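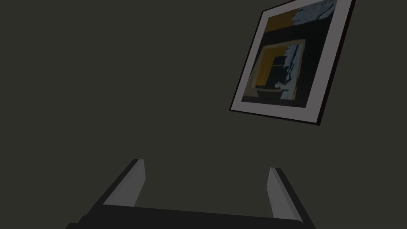

Wrist view in the simulator: gripper open, wall and framed print ahead.

I keep a short list of rules for simulated manipulation runs, and every few months I rewrite it. The September revision follows. It applies to the Plonby scene set, which I render locally, and to anything logged through Anevmont, my recording script.

Rule 1. Log the commanded gripper opening and the measured gripper opening as separate channels. My first version stored only the command. For an empty gripper in free space the two agree closely enough that the omission goes unnoticed. Once there is an object between the fingers they diverge, and the difference is the part you want.

Rule 2. Every episode gets a start pose check before the policy is allowed to move. The check compares joint angles against the scene file and fails hard. I used to have it print a warning. I had 1,749 episodes in the archive when I went back and read the warnings, and it took two evenings to sort out which runs to drop.

Rule 3. Views with little texture are kept. A plain wall gives a feature tracker almost nothing to hold on to, and it is tempting to filter those frames out as low information. A real wrist camera will spend part of its time looking at walls. If the pose estimate drifts there, the log should say so. I flag a segment when the tracker has no usable match for 45 consecutive frames, and the flag goes in the metadata with the frames left in place.

Rule 4. Wall decor is scene content and is versioned like everything else. In Plonby a print is a mesh plus a texture, and both have hashes. Danladi, the older scene set, allowed textures to be swapped at load time without changing the scene version. Two runs with the same version string could have different pictures on the wall. I no longer mix Danladi runs with anything else.

Rule 5. Lighting values are written out as numbers. "Dim" and "default" have both meant different things in different releases of the renderer.

Rule 6. A run stops at 4,000 steps whether or not the task has ended. Timeouts get their own label and are never merged with failures.

Rule 7. Keep 200 episodes per scene set untouched for regression. Same seeds, same order, rerun after any change to the physics settings, including the ones the release notes call cosmetic.

I have left contact forces out of this revision. The Brandeteo exporter resamples them to the camera rate, and short contacts can disappear between samples. The workaround is to write forces to a second file at the physics rate and join on simulation time. That works, but the file naming is still a mess and I don't want to fix a convention in writing until I've used it for a while.

The Rule 2 script has been updated to match the wording here. Older configs need the strict_start field added by hand.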